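Gonine White Table Top

Home > Worktops and Table Tops > Gonine

Product code: GN-80
Availability: In stock, usually sent within 7 working days

The Gonine is a plain white table top for desks, sewing tables, craft rooms and classrooms. It comes without legs, so you can put it on a frame you already own or choose one from the Estix range. The surface is pale and low in shine, which cuts down glare from ceiling lights and windows.

We have sold this top since 1990. The core and the edging have both changed in that time, but the size has stayed the same, and frames bought for the older version still fit.

Size and weight

Length: 1000 mm
Width: 600 mm
Thickness: 25 mm
Weight: 11 kg
Maximum load, spread evenly: 80 kg
Corners: slightly rounded
Underside: plain, sealed, pilot holes for Estix frames

The load figure assumes a frame with a rail along both long sides. If you are using four screw-on legs with no rail, keep heavy items such as sewing machines and printers near the ends.

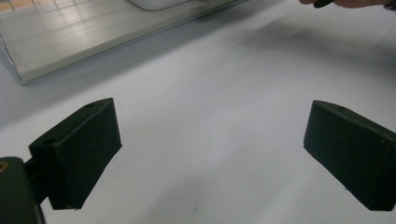

Fitting takes one person half an hour with a cordless screwdriver. Lay the top face down on a blanket, place the frame over the pilot holes and start all the screws before tightening any of them. Screws must be no longer than 20 mm. We do not supply them with the top, but they come in the box with every Estix frame.

If you are fitting your own legs, drill to a depth of 15 mm at most and keep at least 40 mm in from the edge.

Care

Wipe with a damp cloth and a little washing-up liquid, then dry. Pen and pencil come off with a soft rubber or a dab of methylated spirit. Do not use scouring pads or cream cleaners — they leave dull patches that can't be polished out. Hot pans and irons need a mat. Hair dye, turmeric and some felt-tip inks will stain if left overnight.

Goes with

Estix fixed frame, 720 mm high, grey or black
Estix folding frame, 720 mm high, grey only
Vasić trestles, sold in pairs
Mesis cable tray, screws to the underside

The Mesis tray can't be used with the folding frame.

Delivery and returns

Tops are packed flat with card corners. Please open the parcel and check all four edges before signing. Unused tops can be returned within 30 days in the original packing. We can't take back a top that has been drilled.

Orders for schools and offices are handled by Poppy Dunmore, who can quote for larger numbers and arrange a timed delivery.

Customer comments

"Bought two for a cutting table and pushed them together. The join is level and fabric doesn't catch on it. The second one came a day after the first." — Vesela Hodžić

"Good top for the money. Shows every bit of pencil dust, so I keep a cloth in the drawer." — Shota Higuchi

"Fine on the Vasić trestles, though I'd like it in a longer size." — Lwazi Van Wyk

Reply from the shop: a longer top is planned for March. It will use the same edging.

Page last updated 5/7/19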